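2022-01-11
By Danilo Estrella

Tyra Solheim has spent most of the winter watching two grippers try to pick up a banana, and she would like it known that she has a master's degree.

She runs the test bench at Brokinico, a small company that advises kitchens and grocery warehouses on whether they should buy a robot. The advice is often no. "Which is a strange thing to charge money for," she says, "but people pay it. It's cheaper than the robot."

The job that brought me to her office was a comparison. A client wanted an arm that could put mixed groceries away in drawers and bins, and had narrowed the shopping down to two grippers before calling anyone. One is made by Dumell, the other by Bakton. Both have two fingers. Both brochures, Solheim points out, show the gripper holding an egg.

"Everybody's brochure has the egg. I have never had a client who wanted to move eggs. An egg is easy, it's the same shape every time and you know where the middle is. Show me your gripper holding a bag with one slice of bread in it and I'll read the rest of the brochure."

The test she designed sounds like something a patient aunt would set up on a rainy afternoon. There is a set of toy food, a basket, a drawer and a table. Items come out of the basket, get scattered, and have to be put where the script says. Sometimes the drawer starts closed and the arm has to open it by the handle first. Both grippers went on the same arm, with the same camera and the same script.

Why toy food? I had assumed it was about hygiene.

"It's about November," Solheim says. "We started in November with real produce. By the second week we had a pepper that had been dropped so many times it no longer counted as a pepper. You can't compare Monday's numbers to Friday's if the thing you're grabbing has gone soft. Also I was the one taking it home, and there's a limit to how much soup a person can make."

The bread stayed closest to its natural state, in the sense that it went into a plastic bag and the bag was allowed to do what bags do. She talks about the bag the way other people talk about a neighbor's dog. Cameras misjudge it since it shines. Fingers close on it, get a nice firm reading off the loose plastic, and lift nothing at all. "The controller thinks it's holding something. It travels all the way over to the drawer, opens up, very polite, and goes back for the next item. It's the most confident thing in the building."

The Dumell went first and ran 982 attempts. The Bakton ran 1,464, a difference that looks like favoritism until she explains the fingertip pads. The Bakton arrived with the wrong ones. By the time the right ones came, she had logged 482 attempts with the wrong ones, and she could see no reason to throw those away. She simply kept them in a separate column and did a thousand more, minus 18 that were lost when somebody unplugged the recording computer to charge a phone.

"It wasn't me," she says. Then, after a while: "It was my phone."

So which one is better? I asked this three times in different wordings. Solheim has worked with salespeople and saw me coming.

"The Dumell is stronger and it's very good with a handle. If all you did was open drawers I'd tell you to buy it and go home. But it closes like it's angry. You can turn the force down, and below a certain setting it gets vague and starts dropping the heavier stuff. So you're either crushing the bun or losing the bowl. The Bakton has a nicer touch. It's slower, and I mean you notice. You could butter the bread in the time it takes to settle. But when it says it's got something, it usually has."

She wouldn't let me print the success rates, which belong to the client. She did offer that the gap between the grippers was smaller than the gap between either gripper and itself after she moved the camera.

This was the part of the conversation in which she became properly animated. For the first stretch of testing, the camera sat off to the side on a stand, and small things next to the drawer kept vanishing from its view. Something would roll up against the drawer wall and the arm would come down right over it, fingers in the way, and guess. Moving the camera up to about head height improved things for both. It did not fix them. An object tucked under the fingers is hidden from above as well, at exactly the moment you'd most like to see it.

"We spent weeks arguing about fingers," she says. "Fingers! I had opinions about rubber. And the biggest single improvement came from a taller stand and four screws."

The controller turned out to be the other surprise, and a less cheerful one. Brokinico uses a Söderlund box for most of its bench work, and it has a safety pause that halts the arm for 60 seconds if it meets unexpected resistance. Nothing wrong with that, Solheim says, until your script includes a sticky drawer. On the worst day she sat through the pause so often that she got through a paperback. She could have changed the setting. She found the menu for it later, under a heading that had nothing to do with safety or pausing.

Did she write to the manufacturer?

"I wrote a very long email and then I deleted it and wrote a short one. They answered the same day and were lovely about it, which was annoying, I'd been looking forward to being right for longer."

The client, at the time we spoke, was leaning toward the Bakton and had asked whether it could be made faster. Solheim's answer was that it could, a little, and that it would then behave more like the Dumell. She has offered to run that comparison too. She has not offered enthusiastically.

I asked what she'd tell someone starting this kind of trial from nothing, with two grippers in boxes and a free month. She said to settle on the objects before unpacking anything, and pick at least one that everybody in the room is embarrassed by. Write down what counts as a drop. Her team failed to do this and lost an afternoon to the question of whether a thing that falls into the correct drawer has been dropped or delivered.

"Delivered," she says. "I was outvoted. I still think delivered."

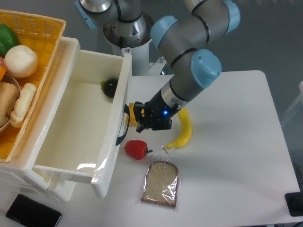

She has one more round to get through before the final report, with the items placed close to the drawer on purpose, and she expects to lose a few evenings to it. After that the arm goes to a different client, who wants to know if it can fold towels. I asked what she thought the answer would be. She said she'd have to test it, and that she had already started writing the invoice.

Contact: Danilo Estrella, via the editorial desk | © 2022 All rights reserved | Back to top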